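Folding paper again

20 Jul 2026

I went through the paper drawer last weekend and it took most of an afternoon. The drawer is the wide bottom one in the back room, and it had reached the point where it would open only if I pushed down on the contents with a ruler first. Wrapping paper, old calendars, the insides of envelopes, card from shirt packaging, a stack of maps of Skekgate from when I thought I would do something with maps. All of it went on the floor and was sorted into keep, use up and recycle.

The use up pile is the one I want to write about. It is mostly green. Years ago I bought a box of mixed colored sheets from a stationery shop in Zuvberg that was closing down, and I used the reds and blues first, then the yellows. Green I kept passing over. So now I have green, and I have decided to fold my way through it before I buy anything else.

I am not doing origami in any serious way. Hubert Pietrzak taught a short course at the library in Dow that I went to in October, and what I took from it was mainly how to make a decent crease. Everything else we made I have forgotten, apart from a box with a lid that I can do if I don't stop halfway. The crease has stayed with me. You line up the edges, hold them there, press in the middle of the fold and work out toward each end. If you start at one end the sheet creeps, and by the time you get to the other end you are off by enough to see.

What I am making now is simpler than a box. It is one fold, and the sheet stands partly open. I use them as section markers in the shelf where I keep my recipe clippings, and as place cards when people come to eat. A single fold in heavy paper will hold its angle for a long time if you don't flatten it too hard. I crease it, open it back up and let it settle where it wants to.

I have also stopped cutting the sheets down with scissors. I tear them. Fold, run a thumbnail along the fold, fold it back the other way, do the thumbnail again, and then tear slowly with the other hand flat on the paper. The edge comes out soft and a bit furry. My sister thinks it looks unfinished and she is right, but I like it better than a straight cut, and it saves me looking for the good scissors.
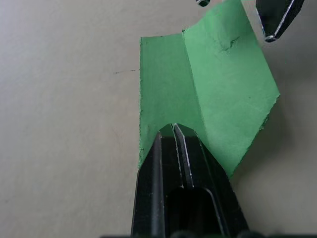
One of the green ones, folded once. The left edge is torn and you can see the fibers.

The old sheets are not in great shape. A lot of them have scuffs or small rips from being shoved in that drawer, and there are specks on some. For a while I put the marked ones aside and used only the clean ones, but the clean ones ran out quickly. Now I take whatever is on top. If a mark bothers me I turn the sheet so it faces the back of the shelf. Mostly it doesn't bother me.

A few practical notes, mainly for myself when I come back to this next year.

Paper that has been stored rolled should be left under books overnight. I used 2 cookbooks and that was enough.

Fold with the grain if you can tell which way it runs. Bend the sheet gently in both directions without creasing it, and the direction that gives less resistance is the one you want. Against the grain the crease tends to crack on heavier stock, and you get a pale line along it.

Don't tear near a heater or a fan. The small bits go everywhere.

A plain table is better than a cutting mat for this. I find the printed grid distracting, and the mat has a little give in it – the crease comes out softer than I want.

So far I have made eleven markers for the recipe shelf and I need nine more, mostly for soups, which have gotten out of hand. After that I may try the lidded box again. The maps of Skekgate are still on the floor. I moved them to the side of the room where the Plimodholm calendar used to hang, and I will decide about them when the green is gone.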